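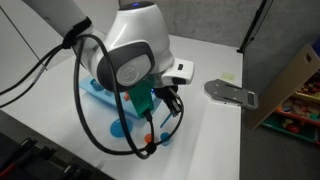
Dishes straight away, or leave them to soak?

mapleporch
26 April 2023
Hello everyone! My sister and I have been going round and round on this since October, so I'm bringing it to you kind folks. I wash up the minute we get up from the table – always have, my grandmother would have haunted me otherwise. She fills the sink, squirts in the soap and wanders off until morning. She says I'm wasting my evenings. I say cold greasy water is no way to greet a new day. Who's right?

duteo_fan
Your sister, sorry! A baking dish with cheese on it needs a good long soak, and I'd rather sit with my husband after supper than scrub until my elbow gives out. We had 19 people over at Easter and every last pan sat overnight. Nothing terrible happened.

tealkettle
Oh, I can't agree with that, duteo_fan. Pans, fine, but cups and glasses? Those take three minutes while the water's still hot and clean. I do the cups first, then plates, then anything greasy, and I let it all drip in the rack while I put the leftovers away.

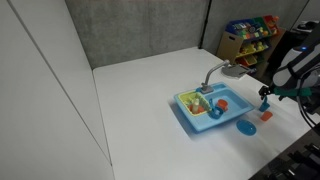
And please don't leave wooden spoons sitting in water, whatever you decide. I ruined a lovely one that way, a wedding present from my aunt in Vitport, and I still feel bad about it.

duteo_fan
Well sure, not the wooden spoons. I'm not a monster :)

hikuvcombe_gal
Can I be a nuisance and say it depends on the pan? Cast iron gets wiped out right away at our house, no soaking ever. Lasagna dish, soak it with a spoonful of baking soda and go to bed.

tealkettle
Baking soda I'll give you. Overnight I won't – an hour is plenty if the water's hot enough.

mapleporch
You're all so good to answer. I read these out loud to my sister and she only heard the parts that agreed with her, naturally. We've settled on cups and plates at night, and she can have her one soaking pan. Does the baking soda go in before the water or after?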